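The bun that got me out of bed

I have never been a breakfast person. Tea, more tea, and something beige eaten standing up at eleven – that was me for most of my adult life. So it's a bit embarrassing to admit that what changed my Saturdays was a bun with a face on it.

I met my first one in Brumport, in the café at the back of the covered market, where my niece had ordered for both of us while I was hunting for change for the car park. Out came a bamboo basket, off came the lid, and there among the steam was a small panda looking up at me. I laughed so loudly that the man at the next table moved his coat. Then I ate it (ears first, if you must know) and it was soft and faintly sweet with red bean paste in the middle, and I wanted three more.

You'd think that would be the end of it, but I live in Brundton, where the nearest bamboo basket is an hour away on a bus that doesn't always come. If I wanted pandas at the weekend I was going to have to sort them out myself.

My first batch was a disgrace. I'd found a recipe that called for 300 grams of flour and I weighed it beautifully, then let the dough sit on top of the boiler all afternoon while I got lost in a box set. It grew like something from a horror film. The faces, which I'd done with black sesame paste and a cocktail stick, slid outwards as the buns swelled, and by the time I lifted the lid I had a tray of startled badgers. My sister still has one as her phone background.

Rescue came from Hywel Prothero, who teaches a steaming class above the old Mendes hardware shop and has the calmest hands I've ever seen near dough. He let me come along one morning in September and ask all the questions I'd been saving up. Was my yeast too old? Was my water too hot? Did I need a proper basket? No, probably, and no, in that order. "You need a pot you know and a bit of patience," he told me, and I've thought about the pot part ever since.

He's right, you know! I had been using an enormous stockpot that took forever to come to the boil and dripped on everything. A wide, shallow one with straight sides and two handles is so much easier to live with. You can see what the water's doing, you can lift it with both hands, and you can get a plate of buns in and out without scalding your wrists.

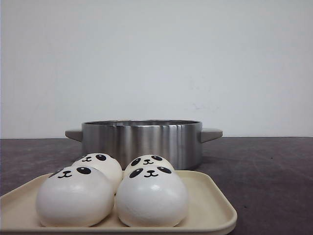 Four pandas on their tray, with the pot standing behind.

I've gone over completely to a tray with a low rim for carrying them about, too. I used to balance them on a chopping board, and I'm sorry to say the dog has done very well out of me. Leave a decent gap between the buns if they're going to puff up, and if you put each one on its own square of baking paper you'll never have to peel a panda off anything.

As for the steaming itself, I bring the water up gently, wrap the lid in a tea towel so it doesn't drip, and give them nearly 2 minutes longer than I think they need. Then comes the hard bit. Turn off the heat and walk away! Whip the lid off straight away and they can wrinkle like an old balloon, and there's nothing sadder than a wrinkly panda.

I haven't got any snobbery about shop-bought ones, by the way. There's usually a bag in my freezer, tucked behind the peas, and they've saved many a morning when I couldn't face the flour. Hywel keeps some in as well, though he made me promise not to say so in class.

What I like best is the quarter of an hour when the kitchen windows fog up and everyone drifts downstairs in their socks to see if they're ready. My niece still starts with the ears. I've moved on to doing the cheeks first, with a pot of tea and the radio on low, and the beige thing at eleven has been abandoned altogether – unless there's cake.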